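Shop Floor Chat > Automation and new kit > Anyone else had a picking arm put in? What happened to your job?

benchmonkey
5/22/18

Long one, sorry, kettle on.

I'm at a sorting and returns place just outside Peststead. We get mixed lots in from shops, all sorts chucked in together, and for years it's been people stood at bins pulling stuff out and deciding what it is. Management have now gone for an arm. It's in a side room while they get it picking, and two of us off the line have been asked to "support" it, one of them being me.

Nobody's been let go so far. But the evening shift has stopped taking on temps, and we've been told there'll be "new roles" with no word on what they pay. Has anyone been through this? What did your day look like a year on?

GrumpyNorth
Been through it twice. First time at Skerus, they swore blind it was only for the heavy lifting. A year later there were 8 of us doing what used to be a proper full room. No sackings, they just never replaced anyone who left. Watch the leavers, that's where it goes.

tealady_ret
My shoulders would have loved a robot!! I did bin work till I packed it in and I still can't reach the top cupboard without a stool. I know it's not a popular view on here.

GrumpyNorth
Shoulders are one thing, rent's another.

tealady_ret
I had rent too, love.

Pawlowska_E
Hello, Elżbieta Pawłowska here, I use my own name because I can never remember the clever ones. I went from hand picking to looking after two cells at Drelleck, started in January and I'm still there. It is a better job for me, I'll say that straight off. I sit down sometimes! I learned the pendant, I learned to jog the arm without frightening myself, and I can clear most stops on my own now.

What I don't like is that it's lonely. On the line you talk all day. Now I talk to a screen and the fitter when he comes. And the pay went up a little, but only after I asked three times, so ask before you start and get it written down.

benchmonkey
That's really useful, thank you. I hadn't even thought about the talking. Half the reason I've stayed is the people on my bench.

vantage_dan
Bit of a different view from me. I think you're all worrying over nothing, at least for mixed stuff. Ours at Hollenstein was brilliant on boxes and hopeless on anything floppy. They were promised 100 picks an hour on mixed goods and it never got near. It's still sat there. Folk went back to the bins.

GrumpyNorth
"Worrying over nothing" is easy to say when yours didn't work, Dan.

vantage_dan
Fair, but I'm only telling you what I saw. Cloth was the killer. Anything shiny or see-through as well, it just couldn't make its mind up.

benchmonkey
Dan, cloth and see-through stuff is pretty much what I spend my days on, so I'm going to answer that one properly.

The tests are all on awkward things, on purpose. It's a KUKA arm over a metal bin on a wooden table, and what goes in the bin is foil scrunched into a ball, a blue bottle-shaped thing, a stripy cloth, bits with something clear and shiny on them. Then you let it have a go.
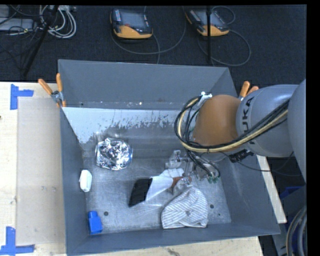 My part is laying the stuff out, writing down what it went for and whether it got it, tipping the lot and starting again. We did 133 goes last week and my handwriting got worse with every page. The engineer reckons they want roughly 3000 before anybody upstairs makes a decision, so I'm not going anywhere for a bit!

And it's odd, because I know how I'd do it. I'd get the cloth out first so I could see what's under it. I said that to the engineer and she wrote it down, which chuffed me, and then on the bus home I thought, hang on, have I just handed over the one thing I'm good at?

Pawlowska_E
I had that same bus ride. My answer was to ask for my name on the training notes and a proper job title. They said yes to the title.

tealady_ret
Good for you Elżbieta. Monkey, are you paid extra for these test days?

benchmonkey
No. Same rate.

GrumpyNorth
There you go then.

vantage_dan
Okay, on that I agree with Grumpy. If they're using what you know, it should be on the payslip. Have you got a rep?

benchmonkey
We have, he's been off with his back. I'll ring him tomorrow and put it to him, title and rate both. Will post when I hear.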